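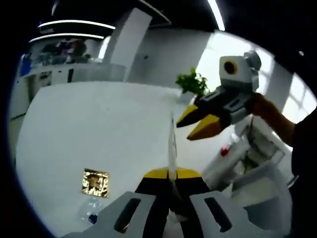

Tarell Notes, issue 33, p. 3

2023-08-16

**Wanted: people to try out our draft handling rules for hand-held grippers**

Ansari is writing a good practice guide for anyone who works with hand-held grippers at a table, alone or in pairs. Draft is done, mostly. Now we need people to work by it and tell us where it falls apart.

What you'd do:

- one session at our Tanville site, gripper in hand, small light items (foil, wrappers, that kind of thing)
- follow the draft as written, even the bits you think are dumb
- mark up your copy afterwards – pen is fine

Rules we most want tested: how close two jaws may get, who backs off first, when to call a stop. Also section 3, sleeves and cuffs. It's been rewritten twice and still reads badly.

No robot background needed. Must be 18 or over, ok standing for a while, and able to grip with either hand. Tell us before if you have wrist trouble, we can shorten the session.

Pay is $300, sent after we get your mark-up back. Sessions run thru November. Parking behind the Arar building, use the side door.

To sign up write to Luzius Eberhard, Ansari, P.O. Box 1576, Tanville. Give a phone number and wich hand you write with. Left-handers – please apply, we are short.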